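5. Paper and Color Set-up

This section is for the Falon desktop photo printer with the roll feeder or with the sheet tray. Before you begin, the ink cartridges must be installed (section 4) and the printer must be connected to the computer. Please reserve one hour for the whole work. Most of this time is waiting.

5.1 Loading the paper

1. Switch on the printer and wait until the green lamp stops blinking.
2. Open the rear cover with both hands. The left hinge is a little stiff when the printer is new.
3. Take the paper from its bag and let it lie flat in the room for 35 minutes.
4. Put the paper into the tray with the printing side up. The printing side feels smoother and does not stick to a slightly damp finger.
5. Move the blue guide to the paper. It should touch the paper but not bend it.
6. Close the cover until you hear a click.

Note: Do not mix two kinds of paper in the tray. The sensor reads only the top sheet and will use the same amount of ink for all the others.

Caution: When the air humidity in the room is over 63 %, the paper can take water from the air and the edges will rise. The print head can then touch the paper. Keep the unused sheets in the closed bag.

5.2 Head alignment

1. In the printer menu, choose Service, then Alignment.
2. Select the paper you have loaded. If your paper is not in the list, choose Matte Medium or Gloss Medium.
3. Press Start. The printer makes one sheet with black and blue lines.
4. Look at the lines in daylight or under a white lamp. In each row, find the pair where the two lines meet without a step.
5. Enter the number of this pair for every row, and press Save.

If no pair in a row is good, enter the nearest one and do the alignment again. Two rounds are usually enough. After the third round please clean the head (section 8) before you continue.

5.3 Color balance for warm tones

The factory setting is made for neutral gray. Red and orange are more difficult, especially when a large part of the photo has almost the same color. On some papers the soft changes of tone become visible steps, which are called banding. Check this with a photo that has one big warm area. 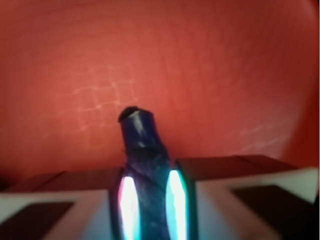
Figure 5-3. Large red-orange area with gradual changes of tone.

1. Open the program Buvbridge on the computer and choose Color, then Warm Range.
2. Set the Red slider and the Yellow slider to zero. The Smoothing box should be off.
3. Print your photo in the size of the tray paper, with quality High.
4. Wait until the ink is dry. Wet ink looks darker and you will correct too much.
5. Compare the print with the screen. If the print is too brown, move Yellow up by two steps. If it is too pink, move Red down by one step and leave Yellow as it is.
6. If you see steps between the tones, switch Smoothing on and print again.
7. When you are satisfied, press Store and write a name, for example the name of the paper.

Note: Smoothing makes the printing slower. It is not necessary for text or for drawings.

Note: The screen must be warm before you compare. Very bright screens make every print look dark, so please lower the brightness first.

5.4 Saving and moving the settings

The printer can keep 124 paper settings. When the memory is full, the message E-MEM comes and you must delete one setting before a new one can be stored. To move the settings to a second printer, choose Export in Buvbridge and save the file on a USB stick. Put the stick into the second printer and choose Import.

Repeat the alignment after every 1000 prints, and also after the printer was carried to another place. The color balance has to be repeated only when you change the paper or the ink type.

Text of this section: Impi Tikkanen, Toivonen, Naststead office. Revised June 19, 2022.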